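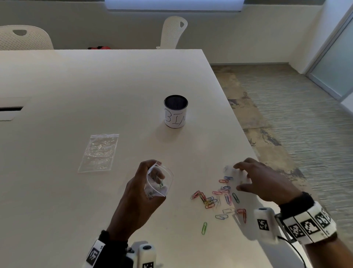 Flismont sells these coated paper clips as an assorted 200 with little zip bags to sort them into. I had my doubts. A clip is a clip, and I've paid less for plain ones.

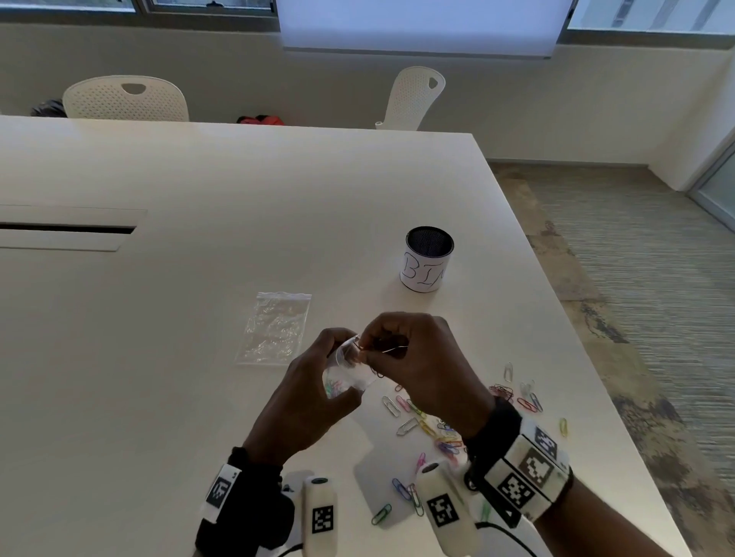
Mixed colors in one of the small bags.

The colors are fine, if you care. The bags annoy me. They crinkle, they're fiddly to get open, and mine won't stand up on a desk.
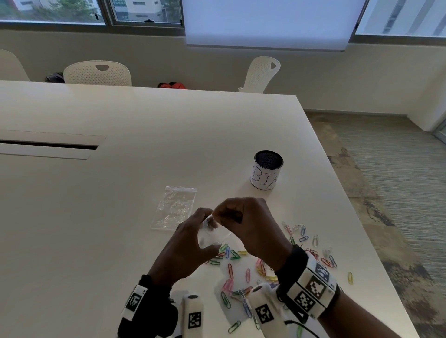
Mio Honda swears by hers and fits 60 in a bag. I gave up well short of that and went back to a mug.

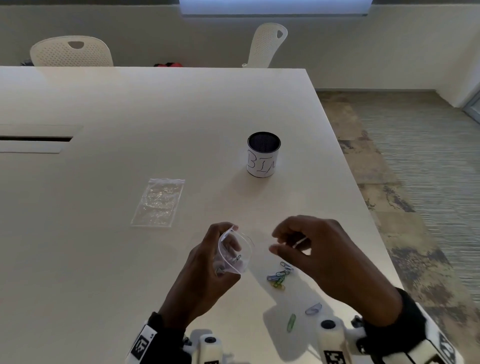
The clips do hold over a dozen sheets, which I didn't expect. Two and a half stars. I'd buy them again on sale, without the bags.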